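2 min read

OK, a few of you asked what I'm doing with my Callosham shares now that the dividend got cut, so I'll just do it as a thread. I'm a guy with a brokerage account, not an adviser.

Background: I bought 200 shares when the yield looked silly good. My cousin said a yield like that is the market telling you something. I told him the market could mind its own business.

Then they halved the payout in July. I found out in line at the pharmacy and read the press release twice, standing there with my cough drops.

The clues were there. For two years they paid out more cash than they brought in and covered the gap with debt. It's right in the cash flow statement, which I skipped, because the slide deck had nicer charts - yes, I know.

So what now? I sold half. Took a loss of $1,166, and it stung for a day or so. I'm keeping the other half because the pipeline business still makes money and the new payout is covered by it, with some left over to pay down what they owe.
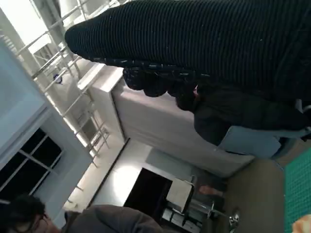
The cash from the sale went into Jerna. Boring water utility, small yield, raises it a little every year. My portfolio threw off $3,701 in dividends last year and I'd rather see that number creep up than jump and fall on its face.

I looked at Dustis too. Great yield! Then I opened the cash flow statement (see, I can learn) and it was the same story as Callosham, just a year or two behind. Passed.

Bello Aliyu asked in the replies why I don't just buy an index fund and go outside. Fair. Most of my retirement money is in one. This is the account I mess around with, and it started with $2,000 and a lot of confidence.

If you own anything paying you way more than its neighbors, go look at free cash flow next to dividends paid. Takes ten minutes. Do a few years, one good year can hide a lot.

Someone also wants my take on Cisternas. Haven't read their filings yet, will post when I have.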